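Extending the kitchen into the side return - layout advice please

Home > Forum > House plans and layouts > Ground floor

tealdoor
Posted Feb 3, 2023

We have a three-bed semi and want to extend into the side return. The drawings came back from Fuder last week and I've now looked at them so often that I can't see them properly any more. They've given us two layouts.

Plan A has the kitchen at the back, units along the party wall, a table in the middle and a utility room taken out of the old scullery. There's a small WC under the stairs.

Plan B keeps the kitchen where it is now, in the middle of the house, and makes the back room a dining and sitting room. No utility. The WC goes next to the front door, where the coats are at the moment.

My husband prefers B. I prefer A but I don't like how far the kitchen ends up from the front door. The finished ground floor would be 152 square metres on the drawing, which I find hard to believe, but I haven't checked it.

Anyone lived with either of these?

mossgrove
Member, Triltau

Plan A, and it isn't close. A kitchen in the middle of a semi has no outside wall on one side and borrowed light on the other. We had that for years and had the lights on at noon in August.

Check the 152 too. That sounds like the outline of both floors added together.

Rupert Danzer
Member

I'd go with B. People get fixed on having the kitchen at the back because every plan in every brochure has it there. The back room is the best room in the house and Plan A fills it with a fridge and a bin.

Where are the drains? If the soil pipe is at the front, the WC by the door will be cheaper than the one under the stairs.

tealdoor

Soil pipe is on the side, just behind the stairs. So I think that favours A?

mossgrove, you're right, I rang them. 152 is both floors. Feeling a bit silly.

mossgrove

Don't, their title box should say so. Ours from Hauser had the areas listed floor by floor.
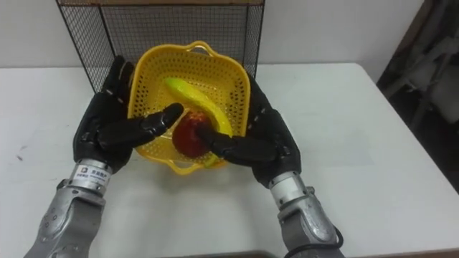
pellworth
Member, Wimden

Whichever plan you choose, get the table drawn in at its real size. Both of our drafts had a table on them that was smaller than anything you can buy, with chairs pushed right in, and the gap behind looked generous. Measure your own, add the chairs pulled out, and see what's left. Think about what lives on it as well. A basket of fruit in the middle, like the yellow one with the apple and banana on that white table, takes up more room than you'd guess once plates go round it. We ended up going for a longer table and losing one base unit.

On A or B I'm with mossgrove, but only if you can get a rooflight over the side return. Without one the middle room in A is going to be just as dark as the kitchen in B, and you'll have moved the problem one room along.

Rupert Danzer

Which is my point. In both plans there's a dark room in the middle. In B at least it's one you stand in to cook and then leave. In A it's a room with no purpose that you walk through.

mossgrove

You don't spend ten minutes in a kitchen. With small children you're in there all day.

And the middle room in A does have a purpose. Coats, piano, desk, telly, whatever you like.

Rupert Danzer

All day in the kitchen might be your house. It isn't mine. We cook once, in the evening, when it's dark outside anyway.

sidegate_14
New member

Has the neighbour been told? We had a party wall matter that held us up for 14 weeks. The plan was fine, he just didn't open his post. I would write to them before you settle on anything, because the foundations for the side return will be right on the line whichever one you pick.

tealdoor

Neighbour knows and is all right with it, but nothing's in writing yet. Will do that.

Measured the table. With chairs out it needs nearly all the width between the units and the other wall in Plan A. So either the table turns to run lengthways or the units stop short. Asked Fuder to redraw it both ways.

A rooflight isn't on either drawing. I had assumed there was one. How much depth do I lose to the slope of the roof if we put it in?

pellworth

Depends on the height at the boundary. Ours was kept low for next door and you notice it at the sink if you're tall. Ask for a section through the side return. You can't tell anything about headroom from a floor plan.

If it helps, the utility room is what I'd fight for. The washing machine was in our kitchen before and you couldn't hear the radio.

Rupert Danzer

You can put a washing machine upstairs. We did, in the cupboard on the landing, next to where the clothes come off. It needs a decent floor under it and a tray with a drain.

mossgrove

I wouldn't. Ours was upstairs in the last house and one hose came off. The ceiling below cost more than the machine did.

Rupert Danzer

Hence the tray.

tealdoor

Landing cupboard has the boiler in it so that's out.

Fuder have quoted 3000 to take the revised plan through to building regs drawings, including the section. Is that reasonable? It doesn't cover the structural engineer.

sidegate_14

Bit more than we paid but we had a smaller job. Ask whether changes after this round are charged extra. Ours were, and we made 3.

pellworth

Seems fair to me if the section is in it. I'd get the engineer's price before you say yes, as there'll be a beam across the back in Plan A and possibly not in B.

tealdoor

Good point about the beam. I'll ask for a price for each.

For now it's A with the table turned lengthways, units stopping short of the garden doors, and a rooflight if the height works. Husband has agreed on condition that the middle room isn't filled with coats. Will post the new drawing when it comes.

Rupert Danzer

It will be filled with coats.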